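What the carpet quote left out

April 2019

I've been reading carpet brochures for 2 weeks and I trust carpet people less than when I started. Everything is "commercial grade". Everything is "hard wearing". Ask what either phrase means and you get a smile and a cup of tea.

The quote that set me off came from Siqueira: $1,352 for one room, fitted, with underlay "as required". Required by whom? I asked, and was told the fitter would decide on the day. I've had tradies decide things on the day before.

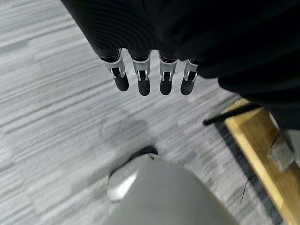
Hemi Rewi reckons I'm being unfair, and that any fitter worth paying wants to see the floor before committing to an underlay. Fine, but then come and look at the floor. It isn't going anywhere before the quote is written.

Then there's the business of stripes. The woman at Trillska told me a streaky grey "hides everything", and I've now heard that line in every shop I've set foot in. Hides it from me, maybe. The grit is still down in the pile, grinding away, and I'd sooner see it and get the vacuum out. 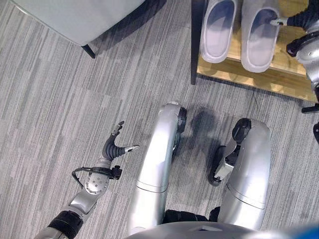 The warranty is my other gripe. Siqueira's runs to 11 pages, and 13 separate things will void it, including the wrong sort of cleaning and "unusual foot traffic". I rang to ask what usual foot traffic was. They said they'd get back to me, and I'm still waiting. A warranty you can void by walking on the carpet strikes me as poor value, whatever colour the folder is.

Shoes off at the door is the advice I do half believe, though I notice it always comes from someone with a shoe rack to sell.

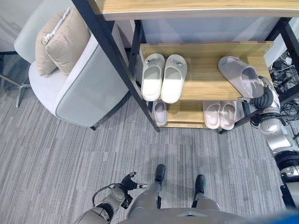 White slippers on the middle shelf.

I've told Siqueira I'll think about it until September. The salesman said the price might go up by then. It might. He also said it was the last week of the sale, and the same banner is still in the window.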